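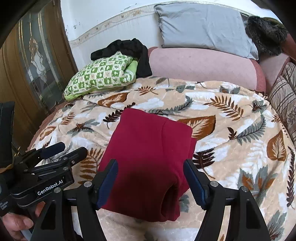 Nadhirah had until four o'clock to clear the bedroom. The man from Norex was coming for the dresser then, and he had said on the phone that he wouldn't wait.

She did the closet first. Her mother had kept everything on wire hangers, two and three shirts to a hanger, and the rod had bent in the middle. Nadhirah took them off one at a time and folded them on the bed, on top of the leaf blanket. What was good went into the suitcase. What wasn't went into a bag by the door.

The red one she folded last. She folded it the way she had been taught, sleeves in, then up from the bottom, and it came out lopsided, fatter at one end. She undid it and tried again and got the same thing.

"You're still on the closet?" Farah said from the hall.

"I'm on the last one."

Farah came in with a roll of tape around her wrist like a bracelet. She looked at the bed.

"That's mine," she said.

"It was in Mom's closet."

"It was mine first. I bought it at Landry the summer I worked at the pool. Sixty-one dollars. She borrowed it for Uncle Tirta's wedding and I never saw it again."

"She wore it every New Year."

"I know she did. I was there."

Nadhirah sat down on the edge of the mattress. She had been up since five and her knees hurt. Through the wall she could hear Zulkifli wrapping plates in the kitchen and stopping to answer his phone.

"Do you want it?" she asked.

Farah put her hand flat on the cloth. "It won't fit me."

"That isn't what I asked."

"It smells like the closet."

"Everything smells like the closet."

Farah pulled a strip of tape loose, then pressed it back on the roll. She had not cried at the hospital or at the lunch afterward, and Nadhirah had been angry about that for most of July without saying so.

"She told me she lost it," Farah said. "I asked her once, years ago. She said the cleaners lost it, and she gave me a twenty. She wore it again that January and I didn't say a word."

"Why not?"

"She looked nice in it."

Zulkifli called out to ask whether the blue bowls were staying or going. Going, they both said. A cabinet door shut.

"I still owe you for the movers," Nadhirah said.

"You owe me half for the movers."

"Take the red one and we'll call it forty percent."

Farah laughed a little. She picked the bundle up with both hands, and the bottom layer slid out and hung down past her wrist. She tucked it back under and carried it out to the hall, where her own bag was. Nadhirah heard the zipper.

Then she stripped the blanket off the bed and started looking for a box big enough to hold it.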